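**Witero hand-held gripper pair, used for teaching by demonstration**

We ran the pair through May and recorded 596 demonstrations of short tabletop tasks, mostly putting small household items into baskets. 13 were discarded for tracking loss, all with the jaws close to the operator's chest.

Jaw travel is generous and the spring is light. Thin handles lying flat are harder: the fingertips are blunt and tend to push the item before they close on it. The cables pull at the wrist when the arms cross. Swapping fingertips takes 2 screws per side.

Good value against the Darkow set. Fix the strain relief.

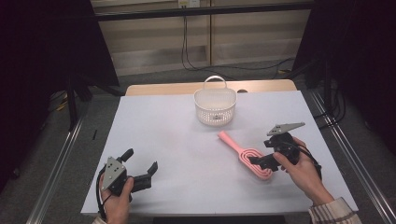

*Right gripper over the brush head, left jaws open.*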